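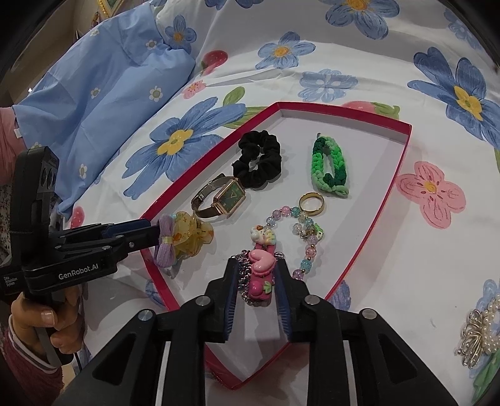

**Virgil Moldovan**
*Household editor, the Rikley Home Pages - September 2019*

# How to wash and look after a printed tablecloth

My grandmother had a tablecloth for every season and a firm opinion on how each one should be washed, and I'm afraid I took no notice of any of it until the first summer I had a kitchen of my own and put a perfectly good flowered cloth through a boil wash with the tea towels. It came out the colour of weak squash. I've been a good deal more careful since then, and what follows is the method I've settled on after years of jam, candle wax and other people's gravy.

It suits ordinary washable cloths, cotton or a cotton and polyester mix. If yours is embroidered by hand, or very old, please ask someone who knows about such things before you let it anywhere near water.

## What you'll need

- A washing-up bowl or a clean sink
- Mild liquid detergent, the sort sold for colours
- White vinegar
- Bicarbonate of soda
- A soft old toothbrush
- A couple of white cloths you don't mind staining
- An iron, and a towel to go under your work

## Clear the table and have a good look

Take everything off, and I do mean everything, down to the little bits that gather on a table over a week. Watches, scrunchies and hair ties can go together in a box lid until you've finished. I once washed an earring into the seam of a cloth and found it again with the iron.

Now carry the cloth to a window and look it over on both sides. Busy prints are wonderfully forgiving at dinner and a nuisance on washday, as a splash of red sauce can sit quite happily among strawberries and you'll never spot it from the front. Turn the cloth over and the stain usually shows up at once. Mark each one with a safety pin at the hem nearest to it, or a loop of pale thread.

## Test the colours

Dampen a corner of white cloth with a drop of detergent and press it on the darkest part of the print, somewhere near the hem, for 2 minutes. If any colour comes off, wash the tablecloth by hand in cool water, on its own, and leave out the vinegar step further down.

## Treat the stains

**Tea and coffee.** Mix a spoonful of white vinegar into 500 ml of cool water and dab it on from the outside of the mark towards the middle. Rinse and go again if you need to. Tea that has been there since Easter will want more patience than tea from this morning.

**Fruit and jam.** Scrape off what you can with the back of a spoon, then hold the cloth tight over the bowl, wrong side up, and pour cold water through it. Keep hot water well away from egg and milk, though, so custard on your crumble should be dealt with cold as well.

**Grease.** Sprinkle on plenty of bicarbonate and go and do something else for an hour. Brush it away, work in a little neat detergent with the toothbrush, and rinse with warm water.

**Wax.** Put the cloth in the freezer in a bag until the wax snaps off. Whatever is left will come out with brown paper and a warm iron, moving to a clean bit of paper as each one soaks through.

A reader, Takumi Nishimura, wrote to me in April to ask about turmeric, which is a beast. His own way is to treat it as above for grease, wash the cloth, and then hang it outside in full sun while it's still damp. I've tried it on a plain napkin and it faded very nicely, but do bear in mind that the sun isn't choosy and will have a go at your flowers too. Peg the cloth with the printed side facing away and check on it often.

## Wash it

Check the label first. Failing that, a 30 degree wash on a gentle cycle does for most cloths, with the cloth turned inside out in a loose fold. Don't stuff the drum. Large cloths twist themselves into a rope if they're packed in with towels, and then you have creases until Christmas.

Set the spin to 400 if your machine goes that low. It will come out heavy and dripping, so bring a basket, but the ironing will be far easier.

## Dry and iron

Shake the cloth hard by two corners - this is much nicer with a second person - and peg it along the longest edge. Bring it in while it's just damp. Iron on the wrong side, starting in the middle and working out, with a towel beneath to keep the hem from leaving a ridge.

## Put it away

I roll mine around a cardboard tube (the fabric shop will often give you one) with the print on the outside and a strip of old sheet wrapped over the top. If you must fold, fold it differently each time. A cloth folded along the same line for years will go thin there first, and I have a lovely yellow one that has gone exactly that way. It does for picnics now.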